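Handout 4: Showing the robot what you want
Intro to Robot Learning, practical track

Hi all. Last time we talked about what a policy is and why I keep harping on about data. Today we get to the part where you make the data yourself, with your own two hands, and I promise your first few attempts will be terrible. Mine were. Keep them anyway, we'll use them.

1. Two ways to show a task

By hand (kinesthetic teaching). You grab the arm, the motors go soft, and you push it through the motion. You feel the weight, you feel the contact, and most people get a decent result within minutes. The trouble is that your body is in the way of the cameras, and two arms at once is more than one person can comfortably move.

By remote control (teleoperation). You stand somewhere else and drive. It can be a pair of handheld controllers, a smaller copy of the arm, or a keyboard if you're desperate (please don't be desperate). You lose the feel of the contact, mostly, but the cameras see what the robot will see later when it's on its own. That last bit matters more than anything else in this handout.

In simulation there is no arm to grab, so everything in the lab this term is teleop. We use the Llanos kitchen, and the driving software is Stonda, which you should have installed by now. If it asks for a license file, it's in the course folder under Ratby. Yes, the folder name is left over from another course, I keep meaning to change it.

2. The task

Toaster oven, bread, board. You open the oven, get the bread item out, and set it on the round board on the counter. A person would do this half asleep. Have a look at the counter before you start driving and think about where your elbows are going to go.

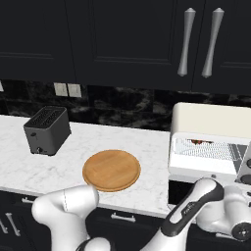 Fig. 1. The Llanos kitchen (simulated), with the board between the toaster and the toaster oven.

Elbows, I'm serious! When people start out they watch the gripper and nothing else, and then the forearm comes along behind and sweeps across the counter. Both arms share that space in front of the cabinets. Move one, park it, then move the other. Once that feels boring you can start overlapping them.

A few words on the order of things. The door comes first, obviously, but you can pull it from the side or from straight on, and those are two different tasks as far as the learner is concerned. Pick one. If half your demos go in from the left and half from the right, a simple policy may well average them and drive straight into the handle. We'll see fancier models in June that can cope with this, but for now be consistent and save yourself the grief.

3. What the wrist sees

Every demo is recorded from more than one viewpoint, and the one you'll come to love and hate is the wrist camera. It rides along with the gripper, so it gets you very close to what you're working on and tells you next to nothing about where you are in the room.

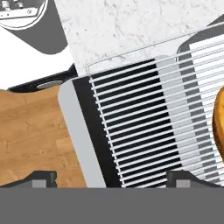 Drive with the wrist view open for a while, just to get a feel for it. Small turns of your hand become big swings on the screen. Thin repeating things like rack wires are awful for judging depth, so go by the fingers: open them wide early, come in slowly, and use the gap between them as your sight. If the bread slides toward the edge of the view, stop and straighten up first. Don't chase it. Chasing gives you wiggly demos, and the policy will copy every wiggle with great enthusiasm.

Also check now and then that you could do the step from the recorded views alone. If you needed to peek from some extra free-floating view to get it done, then you knew something the robot won't know. Stonda lets you lock that view off while recording. Lock it off.

4. Pausing

Hesitation is the thing I mark down most. You stop to think, the robot sits there, and the log fills up with frames where the right action is "do nothing". Train on enough of those and you get a robot that freezes in exactly the spot where you were unsure.

So plan between demos and move during them. Before you press record, look at the wide view, find the board, find the oven, and say the steps out loud if it helps.
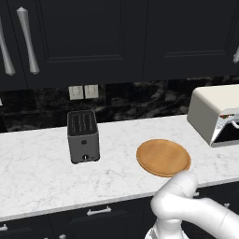
Then go, at an even pace, and end cleanly. A clean ending means the gripper is open, the arm has backed away from the board, and you've held still for a short moment before stopping the recording. That's the only pause I want to see.

5. For your lab report

Hand in 6 demos you consider good, plus your very first one, however ugly. Each should be under 400 steps. If you're going over 510 you are thinking while driving, see section 4. My own runs come out near the limit too, so don't panic, but nobody needs more than that.

Write a page on what changed between the first and the last. I'd like to know:
which view you leaned on for each part of the task
where you collided with something, and with which part of the arm
one thing you'd do differently if you had to record 200 of these

You may work in pairs, but one person drives per demo, and write down who. Driving styles differ a lot and it shows up in the training – we'll plot it next time.

The Lasteck controllers go back in the charging dock when you're done. Left one in the left slot, it does matter.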